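Sidimora Refurbishing News
17 Sep 2021

Parts sorting at Flirngate: what we keep from a desktop tower

The Flirngate bench has now worked through the Louro office clearance, which came to us in January as 743 desktop towers of mixed age. Most were complete. The notes below set out how parts are pulled, held and graded, and they replace the page in the old bench folder.

Lay the tower on its side with the open face up before touching anything inside. Disconnect the mains lead, hold the power button in for 5 seconds, then check the label on the power supply and write the rating on the job card. Supplies with a missing or unreadable label go straight to scrap metal, regardless of how they test.

Memory comes out first. Open the latches at the ends of the slot, lift the module by its short edges and keep fingers off the contacts. Mixed pairs are common in the Louro machines, so record the size and speed of each module separately — do not assume the second matches the first.
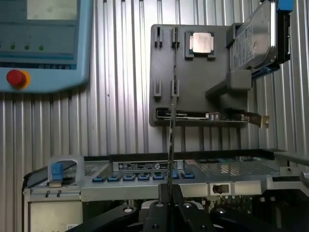 Loose parts are held on fixtures between removal and test. Stacking them in trays was quicker, but it marked the contacts and left us with drives that could not be matched to a job card. The dark grey plate against the corrugated wall takes a processor in a square black socket holder near the top, with slot clips to the left of it and a ledge along the bottom edge for a long memory module. A 3.5-inch drive goes in the bracket on the arm to the right, with its printed label facing out. Processors should be cleaned of old paste before they go into a holder. If the paste has hardened, use the solvent wipes and allow the chip to dry fully.

Hard drives are logged by serial number, wiped, and then given a full surface test. A drive passes if it shows no reallocated sectors and no read errors. Anything with a count above zero is shredded. We had been allowing 2 retests on borderline drives, and that has stopped — the extra bench time was worth more than the drives.

Cables are the slow part. Data cables in these cases are routed through the drive cages and should be unplugged at the board end first, then drawn back through the cage. Pulling from the drive end bends the connector. Keep data cables with the case unless the case itself is being scrapped, as replacement lengths rarely suit the original routing.
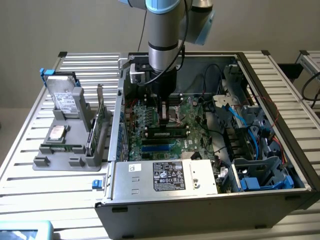
Memory seated in an open tower, with a 3.5-inch drive in the grey parts holder to the left.

Grading is unchanged. Grade A parts go back into rebuilt machines, Grade B parts are sold singly through the Vonon counter, and everything else is broken down for metal and board recovery. The present stock of Grade A memory is enough for 65 rebuilds at two modules each. Drives are tighter, and small solid-state units are being bought in to cover the gap.

Job cards are to stay with the case until the last part has been graded. Cards in the old format can be used up, but cross out the "tested by ear" box, which no longer means anything. The next item will cover power supply load testing and the colour codes for the new shelf labels.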